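Thirteen Good Ones Before Tea

Print this entry | E-mail this entry

Posted in March by Nuria Valcárcel
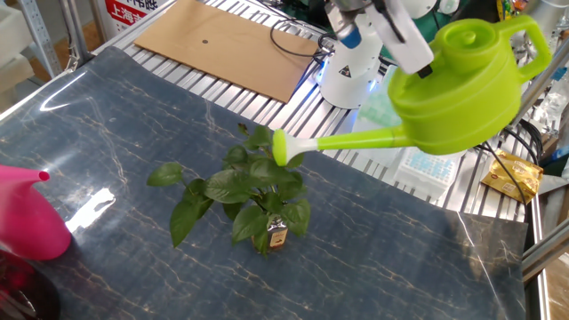

My shoulders are killing me and I've done nothing all day but water a houseplant. Well, pretend to. I sat down at the controls a bit after nine this morning with a coffee I then forgot to drink, and by the time I looked up it was gone two and I'd missed the sandwich van.

So, watering. It's the new task and I'd been looking forward to it, after a fortnight of putting lids on boxes (never again, please). Pick up the can by the handle, bring it across, get the spout over the leaves, tip, hold, tip back, put it down. A child of three can do it! I thought I'd rattle through them. My first go took so long that Seixas came over to ask whether the link had dropped.

The trouble is the spout. When I water the plants at home I don't think about where the end of the spout is, my hand just knows, but through the arm my hand knows nothing at all. I've got the controller in my fist and the gripper does what my fist does, a hair later, and the bit I care about is sticking out a long way from the bit I'm moving. Tip the can and the rose swings down and sideways and suddenly it's in among the leaves, or it's over the mat. You have to tip and travel back at the same time, like reversing with a trailer. My dad tried to teach me that once on a campsite and we didn't speak until supper.

I got it in the end by not watching the gripper. I stare at the very tip of the spout, pick one leaf and park it just over that one, and let my wrist sort out the rest. The moment I glance up at the fingers I lose it. I wrote that on a sticky note for whoever has the afternoon slot, then took it down again as it looked bossy, then put it back up.

The green can is nicer to use than the pink one, by the way. I don't know if that's the can or me. The loop of the handle seems to sit better for me, and I can see the lime colour against that dark mat even when the lights are bouncing off it. The glare does get on my nerves. There's a patch of it near the plant that I kept wanting to wipe off. I did ask if we could have something duller on the table and was told no, shiny is wanted, the robot has to learn that a bright patch on the mat is only a bright patch. Fair enough. It's still giving me a headache.

Had a small argument with Seixas over lunch (his lunch, I had crisps) about whether my demonstrations should be tidy. He likes them clean and quick, same path every time. I say if I only ever show it the perfect approach then it won't have a clue what to do when it's a bit off to one side, and it will be a bit off to one side. So I'd been starting some from awkward places on purpose and letting myself wobble in and correct. He'd marked two of those as faulty! I made him watch them again. He gave me one back and kept the other, and to be fair the other was a real mess and I'd only said it was on purpose afterwards.

The count for the day was 33 kept, 18 thrown out. Thirteen of the good ones came in a row between three and half past four, when I finally got into that sleepy rhythm where you stop being clever. I wasn't allowed to talk. I had the radio on low and every one just went, up, over, tip, hold, back, down. Then somebody asked me if I wanted tea and I knocked the next one straight into the jar.

We need 600 before Trinance will start a training run, and there are three of us on the rota, so you can do that sum yourself. I've already done it and I don't like it. Winon were meant to be lending us a second arm so two people could work at once, but that's been "next month" since I joined and I've stopped clearing a space for it.

The other thing I've noticed is how much I talk to it. The box lids I did in silence. With the watering I say "gently, gently" and "there we are" exactly as my gran did over her tomatoes, to a machine that isn't listening and can't hear. All it gets is where the joints were and what the cameras saw. None of the gently goes in, unless it goes in through my wrist, and I got quite taken with that idea on the bus and nearly missed the Hurkville stop.

They're going to try letting it have a go on its own once we've got the first couple of hundred. Last time, with the lids, it copied a silly little pause I do before letting go of things. I hadn't known I did it. Everybody else had, apparently. I'm dreading finding out what I do with a watering can.

Home now, hot water bottle across the back of my neck. I looked at my own poor fern on the windowsill and realised I haven't given it a drop in a week, so I got up and did it with a mug. Slopped it all over the sill. Back on at nine tomorrow, pink can first.

Recent entries

Box lids, the last of them (I hope)
Why my wrist clicks
The bus, the rain and the wrong badge
A visitor from Winon, and no second arm
Learning to let go slowly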